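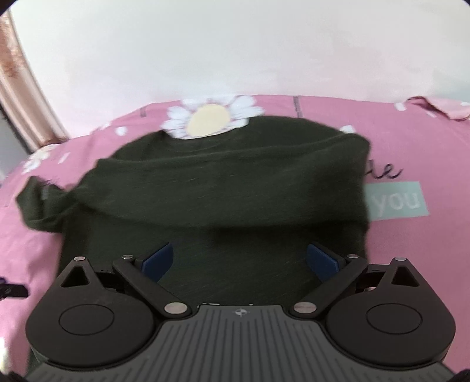
From: Rorora list member
To: home-automation-talk
Date: Tuesday, February 11, 2025
Subject: Re: Re: laundry folding, are we there yet or not

Quick one, on my lunch.

> Saw the Trovberg clip again last night. Towels, towels, more towels.
> Every one of them square and flat on a white table. My question to
> the list is simple. Can any machine you can buy, or even rent, fold a
> normal family's wash today? If not, what's the holdup? Arms look
> plenty good to me. I'd pay real money for this. I have three kids and
> a dryer that never stops.
>
> Also is anyone still running the Tudow vacuum firmware from May? Mine
> forgets the hallway.

Short answer no. Longer answer, sort of, if you're patient and all you own is towels.

Arms are fine, agree with you there. Grippers too mostly. Two fingers will fold a sweater if whoever is driving them knows where the sweater is. That's the hard part. Knit has no corners. You fold the top over and the sleeve twists up under itself, and now the thing has to work out what is sleeve and what is body, from a lump. Dark green on dark green. A towel is a rectangle whatever you do to it.

And the surface. At home people fold on the bed. Soft, gives when you press, sheet has big daisies and writing all over it. Pinch a bit too low and you've got sweater AND sheet, up they both come. We had that in our own tests over and over, ours is the Pelupessy arm, second hand, nothing fancy. 60 tries with knit tops on a bed, 38 I would put in a drawer. Same arm same week on a bare table did much better but who has a bare table.

Speed, forget it. 429 seconds for our slowest one that still counted. My daughter does a sweater in the time it takes to complain about it.

Shop floor is a diffrent story. Same part, same bin, same light, all day. Machines do that now and do it well. I'd take a sorting job off a person's hands tomorrow. Folding at home I would not promise anyone, and I'd be careful of anybody taking deposits.

What does half work: matching socks if you spread them out first, and carrying the basket. Opening the dryer door, yes, on some dryers. Fitted sheets, no. Don't even ask about fitted sheets.

Wouldn't buy this year. Ask again next winter, teh learning side is moving quicker than the hardware.

Re the Tudow, roll back to the older firmware and redo the map with all the doors open. Fixed my hallway.

Gotta run, will post the table of tries tonight if I can find the file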